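Stular Opens Its Two-Arm Workcell Guide to Every Shop That Wants It

CLESDEN - Small automation teams now have a plain-language guide to setting up and running tabletop two-arm cells, and it's free to use. Stular released the Clesden Bench Guide this Thursday after trying it out with partner shop Flalik through the spring.

The guide covers the jobs that often get settled by habit: how to agree on a shared work zone for both arms, how to route and tie down cables, what a status light should mean from one cell to the next, and who signs off before a new task runs at full speed. It fits on 74 pages, and we fought for every one of them!

"We wanted something a new technician could read over lunch and use that same afternoon," said Llinos Trevor, who led the writing at Stular. "People were doing really good work in these cells already. They just weren't writing it down the same way, so a good idea on one bench never made it to the next." 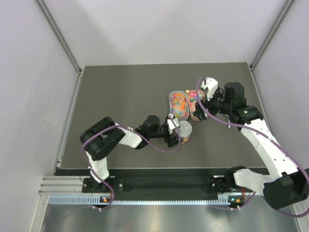 Drafts were put through 575 logged sessions before release, most of them sorting and container-handling tasks with small parts. Those sessions changed the text a lot. The section on reach overlap was rewritten three times, and the cable chapter grew from a single paragraph into a full checklist - slack at the elbow, tie points along the forearm, a slow full-range move before every shift.

Flalik's operators also asked for a one-page start-up card, and they got it. The card is meant to be posted at the cell, with room at the bottom for local rules.

The guide doesn't replace a site risk assessment or any safety standard that applies where a cell is installed. It's written to sit next to them, and each chapter says where a qualified person needs to step in.

Stular will hold an open review call in May, hosted by Omerović. Shops of any size are welcome, and marked-up copies are very welcome too. Comments from the call will go into the second edition, which Trevor's team has already started.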